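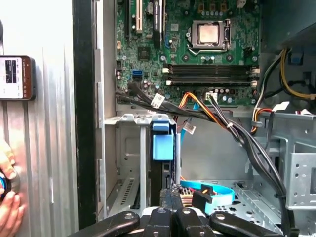 The founder of Gashi answers the first question before it has been asked. Of course people should be allowed to open what they buy, she says, and of course her company agrees. Then she spends most of an hour explaining the exceptions.

Gashi sells a desktop security program called Veltix, which checks at startup whether the parts inside a computer are ones it recognizes. If they aren't, the machine still runs, but some paid software and video services won't. The company says 900 businesses have signed up since March. It would not give me a list.

"We don't lock anybody out," she said. "We tell the software company what we found, and they decide."

I asked what happens to someone who replaces a dead drive on a Saturday-type job, no receipt, part from a friend. She called that "an edge case." By Gashi's own count, Veltix flagged 2,603 machines last quarter, and 87 of the owners appealed. She takes the low number as a sign that people are happy. I wondered how many of them knew they could appeal. The form is 3 menus deep and asks for a serial number that, on plenty of parts, is printed on the side facing the board.

"That's fair," she said. "We could move the form."

When? "It's on the list."

The repair shops I spoke to in Irthorpe were less relaxed. The owner of one, who asked me to leave out his name, says customers now blame him when a movie won't play. "They paid me to fix it, it works, and then some program says it's suspicious - so I'm the crook."

Juvulo, the streaming service that was first to require the check, sent a short statement about "protecting creators." I asked which creators had requested it and got the same statement again.

She did offer one promise, that Gashi will never sell the parts data. Is that in the user agreement? She looked it up on her phone while I waited. "Not in those words," she said.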